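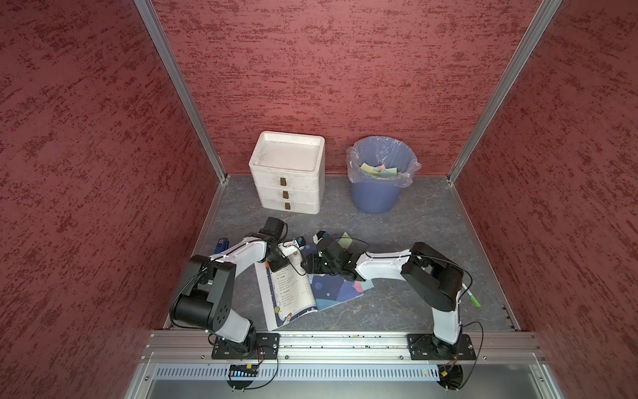 One reader writes that the knapsack was calibrated in March and the weeds along the kerb still came back in strips, and asks whether the product or the operator is to blame. Striping almost always points to the operator or the nozzle. Check the calibration again before changing herbicide.

Calibrating a knapsack for paths and paving

You need a measuring jug marked in millilitres, a tape, a stopwatch and clean water. Do the whole procedure with water only.

1. Fit the nozzle you intend to use. The figures below are for the Zemard flat fan on a Zuder 14 litre knapsack. Rinse the filter first.

2. Hold the lance at working height and spray a dry section of concrete. Measure the wetted width in metres. Ours came to 0.8 m (80 cm).

3. Pump to working pressure and spray into the jug for one minute. Record the volume. Ours was 695 mL. Repeat twice and average the results. If the readings differ by more than a few per cent, replace the nozzle tip and start over.

4. Mark out a straight run on the surface to be treated, not on lawn - walking speed changes with footing. Walk it at spraying pace with the tank half full and work out your speed in metres per minute.

5. Multiply speed by swath width to get square metres covered per minute. Divide the jug volume by that figure. The result is millilitres per square metre. Multiply by 10 for litres per hectare.

At 60 metres per minute the example gives 14.5 mL per square metre, or 145 L/ha.

6. Compare this with the water volume on the product label. If it falls outside the range, change walking speed for small corrections and the nozzle for large ones.

Strips of surviving weeds between passes mean the swaths are not meeting. Lower edges on a flat fan deliver less, so allow for overlap and mark each pass with foam or chalk. Recalibrate after any change of tip, operator or pressure setting.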